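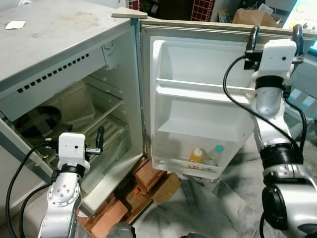

A small white fridge with its door wide open. Spot the wire shelves inside!

How Does a Fridge Make Cold?

I'm going to start with something that bugged me for years when I was a kid. A heater makes heat, fine. A lamp makes light, sure. So a fridge must make cold, right?

Nope! There's no such thing as a cold-making machine, because cold isn't stuff. Heat is energy, and when a thing has less of it, we call that thing cold. A fridge is really a heat mover. It grabs the heat from inside the box and dumps it in your kitchen.

You can check this yourself. Next time your fridge is humming, hold your hand near the side or the back (near it, please, and don't go poking behind there). On lots of fridges you'll feel some warmth. Part of that warmth came out of your milk and your leftover spaghetti! The rest comes from the motor doing its work.

The wet hand trick

Lick the back of your hand and blow on it. Go on, I'll wait.

Feels chilly, doesn't it? The wet spot is turning into a gas and floating away, and that's called evaporation. To turn into a gas, a liquid has to soak up heat, and it just took some from your skin. That's also why you shiver when you climb out of a swimming pool, even in the middle of summer.

A fridge does the same trick over and over, only it doesn't use spit (phew). It uses a special liquid called a refrigerant, which stays sealed up in a loop of thin pipes. Refrigerants boil at really low temperatures, so even the inside of a fridge is warm enough to make one bubble away into gas.

Follow the loop

Pretend you're a tiny drop of refrigerant. You squirt through a very skinny tube into the pipes around the cold part of the fridge. Suddenly there's lots of room and hardly any squeeze on you, so you boil into a gas and slurp up heat from the food.

Next you get sucked into the compressor. It's a pump, and it's the part that hums. It squashes you and all your drop friends together, and squashing a gas makes it hot. (If you've ever pumped up a bike tire, you may have felt the pump get warm. Same idea!)

Now you're hotter than the kitchen, so as you travel through the pipes on the outside, your heat leaks away into the room. You cool down, you turn back into a liquid, and off you go to the skinny tube again. Round and round, day and night.

So who tells the pump when to stop? That's the thermostat. It checks how warm it is inside, and when the fridge is cold enough it switches the pump off for a while. Listen at bedtime and you might catch the hum stopping.

Before there were plugs

My friend Mostafa Ait Ali grew up hearing his grandmother talk about keeping food cool with two clay pots, one inside the other, with wet sand packed in between. The water slowly dries out through the outer pot and carries heat away with it. It's your wet hand again, just bigger! It works best where the air is dry.

In other places people cut ice from frozen lakes in winter and packed it in sawdust. One big block could weigh up to 200 pounds. Imagine lugging that up the stairs.

Try it: the sock test

You need two identical cans of soda, one cotton sock and a breezy spot in the shade.

Leave both cans on the counter until they match the room, say 70 degrees. Soak the sock, squeeze it out a bit and pull it over one can. Leave the other can bare. Put them both outside, side by side, and wait an hour. Keep the sock damp with a little more water if it starts to dry out.

Now hold each can against your cheek. Which one feels cooler? Try it again on a muggy day and see if you get the same answer. I got a big difference in March when it was windy, and almost none when the air was sticky.

One question I get a lot

Could you cool down the whole kitchen by leaving the fridge door open? Have a think about where the heat goes before you read on.

It wouldn't work. The fridge would pull heat from the air in front and push it right back out into the same room, plus extra heat from the motor. The kitchen would slowly get warmer, and the milk would go bad too. So grab your snack and shut the door!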